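Members' Visit to Veratham

Report on the January visit, for those who could not get a place

Seating in the minibus limited us to one load this time, and the list filled quickly. Several members asked for a write-up, so these are my notes, tidied a little. The visit was to Veratham's workshop on the Nidgate estate, where they develop gripping tools and teach robots to handle ordinary household and kitchen goods.

We were met at the front desk by Yuzhen Xu, who runs the handling group and stayed with us the whole afternoon. She gave a short talk first, mostly on how the company began. They started out making fixtures for a packing firm in Jitlow and moved into robotics when that customer asked for a machine that could pack mixed orders. The packing machine was never finished, but the gripper they designed for it was, and most of their present work comes from that.

The demonstration was in the long room at the back. The project is called Nyaga. Before a robot is asked to do a job, a person does it first, many times over, with a gripper held in the hand. The tool has two fingers that open and close, and a camera that looks out past them, so the recording shows the job from the gripper's side. Those recordings are then used to train the arm. Yuzhen said a new operator needs a few days to get used to it. People tend to move too fast and twist the wrist in ways the arm cannot copy.

The jobs are plain ones. Things go into containers and come out again, lids are put on, and items are moved from one side of a table to the other. An operator does the same job up to 50 times in a session, with small changes in where everything is placed at the start. Each session is checked afterward and the poor attempts are thrown out. I asked how many are thrown out and was told it depends a lot on the operator and on the time of day.
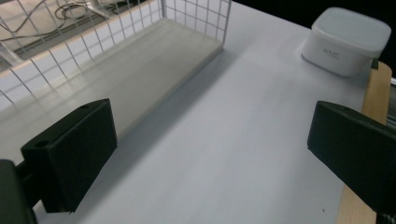
Why not just program the arm to do the job directly?

Programming works well when every object is in a known place, as on a car line. In a kitchen or a stockroom the objects are never quite where they were the last time, and writing instructions for every case would take far too long. Training from recordings gives the arm many slightly different versions of the same job to learn from.

After the hand-held part we saw the arm itself. It made seven attempts at moving a tub across a table and got five of them right. On one of the others it closed too early and pushed the tub away, and on the last it stopped short and had to be reset. Yuzhen did not seem bothered by either. She said the tub was a new one that week and the arm had only been trained on the older type, which had a deeper rim.

Members had plenty of questions. Most were about the fingers – how they are made, how long they last, and whether they can be changed over for different work. They are made in the building and come off with ordinary hand tools. Wear is mostly on the gripping faces. There was also a question about jobs, as there usually is on these visits. Veratham's view is that their customers cannot fill the packing posts they have now. Not all of our party were convinced, and the talk carried on over tea.

The workshop floor is level throughout and there is a lift to the upper offices. The long room gets warm with the lights on, so leave coats at the desk. Photography is allowed in the demonstration area but not in the machine shop next door.

Veratham has offered us a second visit on April 10, 2020, starting at 2 p.m. and lasting about two hours. Members who missed the first one will be given places before anyone else. Please put your name on the sheet by the library door, and note on it if you need a seat in the minibus. Safety shoes are not required, but open sandals are not allowed past the front desk.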